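How to cover small screw holes on top of white cube shelf?

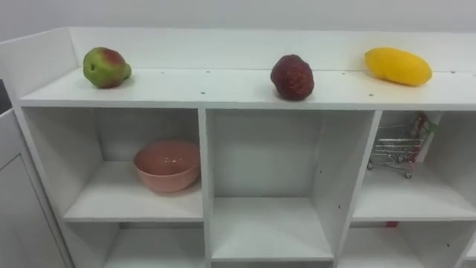 I have bought this white shelf second-hand for the play corner of my daughter, and I am happy with it except for one thing. There are four dark screw holes in the top. In the cubbies the tiny holes don't disturb me, but on the top I see them every time I pass. Also crumbs and dust go inside and I must take them out with a toothpick.

The seller told me it is a Ralto shelf from the shop Trundska, but there is no label on it and I have no manual. I don't know if the holes were made by the factory or by the person before me. The top has a low rail at the back, so I can't simply lay a bigger board over everything.

For now my daughter keeps her play fruit there (pear, strawberry and mango) and I tried to persuade her to put them on the holes. She has her own opinion about where they must go.

What I would like to know:

Can I fill the holes with something white that stays white? I once used wall filler on a different piece of furniture and after one winter it was yellow and it fell out.

If I fill them, can I still take the shelf apart later? We will probably move in September and I am afraid that some of these screws hold the unit together.

I prefer something cheap and without strong smell. I can use simple tools but I have no workshop. Thank you in advance for any help.

Answer 1 (accepted)

First please find out what is at the bottom of the holes. Take a flashlight and look straight down. If you see metal with a cross or a six-sided shape, there is a screw and you should not fill it, or you will be very sorry in September. If you see only raw material or nothing, the hole is free and you can fill it.

For holes with a screw inside, use stick-on screw covers. They are small round stickers, usually sold on a sheet, and you can get them in many kinds of white. Buy two different whites if they are cheap, because white furniture is almost never the same white as the sticker. Clean the top with a little dish soap in water, wipe with clean water, let it dry completely, and press each sticker for 10 seconds. When you move, lift it with a fingernail.

For the free holes I would use a wax filler stick for furniture. You warm the wax a little in the hand, push it in with a plastic card, and scrape the rest away flat. It has almost no smell. It is softer than wall filler, so it does not crack so easily, and you can dig it out again. Don't put anything hot on it.

I did this on a bookcase of mine three years ago. The wax is still in place. One of the stickers became a bit gray on the border and I changed it.

With a small child I would check now and then that the stickers are still firmly on, so they don't end in the mouth.

Answer 2

White toothpaste. We did it in every apartment.

Comment on answer 2: This is for nail holes in a wall. On a shelf which you wipe every day it will be washed out in one week.

Answer 3

I don't know Ralto, but my unit from Nistel had similar holes on the top and they were for an extra part which you could buy separately. Maybe yours is the same. In this case they go into the panel only and filling them is no problem, but do the flashlight test like the first answer says.

Another way is to cover the whole top in front of the rail with white self-adhesive foil. Measure from the rail to the front edge and add a little for folding down. It is more work, and bubbles are difficult to avoid on a long piece. If you have a second person to hold the other end, it goes much better.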